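Nitemberg Twill Panel, slate

Shop / Covers and Curtains / Panels

A plain twill panel for hanging over open shelving, the front of a workbench or the space under a desk. Sold singly, ready hemmed on all four sides. The standard finished drop is 200 cm. Shorter drops are cut to order at our Wetar workroom and add 2 working days.

Item number: 1512
Color: slate (also stocked in sand and off-white)
Weave: fine diagonal twill
Top: flat hem, or channel for a rod up to 10 mm
Washing: cool machine wash, line dry
Ironing: medium, on the back

Choosing a drop

Measure from the rod or rail to the floor, then take off whatever gap you want at the bottom. Most customers who run cords or chargers under a desk leave around a hand's width so they can reach them without lifting the cloth. If the panel is going in front of a radiator, choose the shorter cut.

The Jerix clip rail fits the flat hem version only. It is sold separately and comes with screws but no wall plugs.

Color and creasing

Slate is a muted blue-gray. It goes darker in shadow, and screens vary, so please ask for a swatch before ordering several panels. Panels are shipped folded. Fold lines usually ease after a few days of hanging, or can be pressed out on the back.

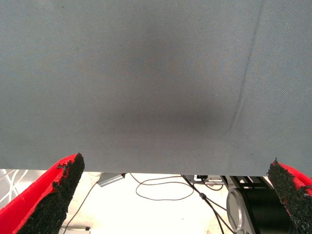
Catalog page 10

Slate twill with a straight lower edge, and thin cables on the pale surface below. The diagonal of the weave shows best up close.

Returns

Standard panels can be returned unwashed in the original bag. Panels cut to order cannot be returned unless there is a fault in the cloth or the sewing. For swatches, trade orders and odd sizes, write to Wulan Chong at the Saragih Street shop. The counter is closed on Saturday.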